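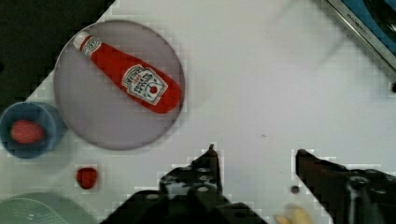 Eltcombe Sensory Services is recruiting panelists for a study of table sauces and condiments. The study compares the perceived sweetness, acidity and thickness of tomato-based products served at room temperature. Most households know the category from the squeeze bottle, red with a white cap and a white label on the front, and panelists will be asked about their buying habits for this format before tasting begins. Samples are served unbranded, in coded portions.

Panelists attend 6 sessions at the Flullthorpe test kitchen. Each session covers 11 samples, presented one at a time with water and plain crackers. Scores are entered on a paper form using a line scale. No previous tasting experience is required - training is given in the first session.

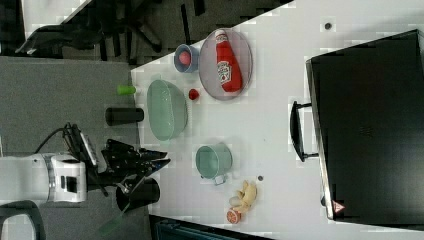
Applicants must be 18 or older and must eat tomato products at least once a week. The following are excluded: smokers, persons with an allergy to tomato, vinegar, celery or mustard, and persons employed in food manufacturing or market research. Panelists must not eat, drink coffee or chew gum in the hour before a session. Perfume and scented hand cream are not permitted.

Payment is $500 on completion of all sessions. Partial attendance is paid per session at a lower rate, set out in the consent form. Travel is not reimbursed.

To apply, request the screening form from Eun-ji Lim, Panel Coordinator, at the Flullthorpe front desk. Completed forms must be received by 4 July 2021. Questions about allergens or data storage go to Tamsin Whitelaw, Study Lead. Applicants who took part in the Maltari dressing study in March may apply again.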